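The Second Life of the Office Desktop
Thursday, September 8, 2022

The beige and gray towers that filled American offices for two decades are now worth more in parts than they are whole. Opening one takes a couple of minutes. Knowing what to keep takes longer.

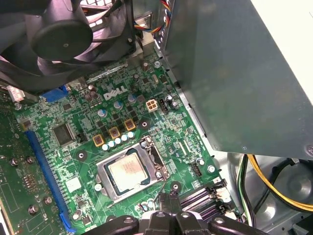
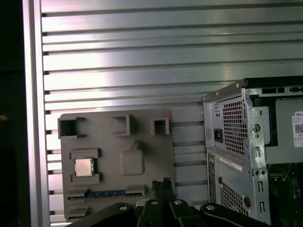
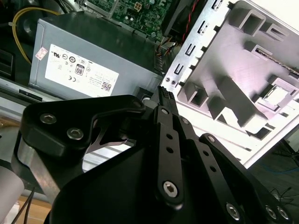 A used desktop from a school or an insurance office usually has a dull history. It sat under a desk, ran a browser and a spreadsheet, and got replaced on schedule. That makes it good stock for Gallutwood, a refurbishing shop that buys retired machines by the pallet and sells them again, sometimes as working computers and sometimes as a drawer of labeled parts.

The shop took in 1,000 towers between January and the end of March. Up to 500 of them will go back out as complete systems. The rest are being taken down to the board.

The order of work has changed little over the years. The side panel comes off, then the power cord is checked a second time. Drives come out first and go into a locked cabinet to be wiped. After that the cables are unplugged, and this is where beginners do the most damage. A connector that has been in place for ten years holds tight, and the temptation is to pull on the wires. The shop's rule is to hold the plug by its body, find the latch and wait for it to let go.

Memory is the easiest money in the case. The sticks are small, they rarely fail, and one tester can get through a tray of them in a morning. Processors need more care. Old thermal paste can glue a cooler to the chip below it, and on boards with pins on the chip, a straight pull can bring the two up together and bend a row. Gallutwood runs stubborn machines for a few minutes to warm the paste, shuts them down and twists the cooler gently before lifting.

Parts then need somewhere to go. For years the shop used egg cartons and cookie tins, and it lost things. Molded trays with a separate seat for each part have mostly replaced them. A glance at the tray shows what is still missing – a chip without its place filled is hard to overlook.

Power supplies are the part buyers ask about most and trust least. The label tells you the rated output and often carries an efficiency badge, but it won't tell you how many summers the unit spent in a dusty closet. Clatance, a reseller that buys many of Gallutwood's pulls, puts each supply on a load tester for 37 minutes and rejects any that drift. It never opens the housing. The capacitors inside can hold a charge well after the plug is out, and the resale value doesn't justify the risk.

Motherboards get looked at under a bright lamp. The cylindrical capacitors are the first stop. A flat top is a good sign, and a domed or crusty one sends the board to scrap. Fans are spun by hand and listened to. A grinding bearing goes in the bin, and a fan that is only dusty gets brushed and kept.

Office brands have a drawback here. Many used their own plugs, board shapes and front-panel wiring, so a good board from one tower may fit nothing but its twin. Quispe, a parts exchange that lists by model number, has made those matches easier. A board that would have sat on a shelf for a year now tends to find a buyer in 8 weeks.

What remains goes to Zandine, a metals recycler that takes sorted steel, aluminum, copper wire and circuit board by the drum. Prices move every month. Clean steel pays little, and boards pay better if the batteries and heat sinks have been removed.

For anyone with one old tower in a closet, the same steps work on a kitchen table. Unplug it, take out the drive, and put the screws in a cup. Photograph the cables before you touch them. The memory and the power supply are the first things to list for sale, and the empty case can go to the county's next electronics drop-off.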